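Tuesday

Up at half six and the radio already had it. Vurnton have parted company with the manager, statement out at ten the night before, two paragraphs long and one of them about respecting his privacy. I had the tea on and missed the name of the caretaker, so I had to wait for the sports bulletin to come back. It's Tekle Gebretsadik, up from the under-21s. He played 277 games for the club and I must have seen most of the home ones.

I can't say I'm sorry. We have lost 4 of the last 5 at home, and on Saturday against Stenia we went 2-0 down before the people behind me had found their seats. He kept the same back three all winter. When he did change it he put Degefa on the left, where he has never looked comfortable, and then blamed him in the interview afterwards. I didn't like that at all.

Still, he kept us up in his first season, and I stood and clapped him for it in May like everybody else.

Work until three. Bus late. Rang the ticket office about swapping my seat for the Tenley match and was on hold for most of the journey home. They can do row F but it's behind the pillar, so I've left it as it was.
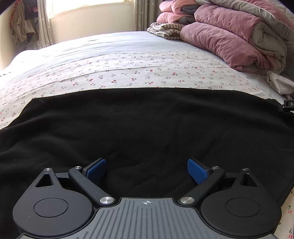 Remzi Akbulut wrote underneath my post on the supporters' page that I was being too soft on the board, and that sacking a man with nine games left only made sense if they had the next one lined up. He thinks they haven't. He also says Gebretsadik should be given the job to the summer whatever the results, so that the players stop looking over his shoulder to see who is coming in.

I wrote back that I agreed with the second part. On the first I'm not sure. The board have been slow over everything else this year, the new contracts especially, and if they had waited any longer we'd be reading the same statement with three games left.

Eldana rang after tea. She has heard that training was moved to the afternoon and that the captain spoke to the squad before Gebretsadik did. She had it from someone at the ground, so it may be right. She wants to go to Tenley by train this time. I said I'd look at the fares.

Tenley away on Saturday, then a free week. I'd go with a back four and put Degefa in the middle. A draw would do me.

Bins out. Bed by eleven.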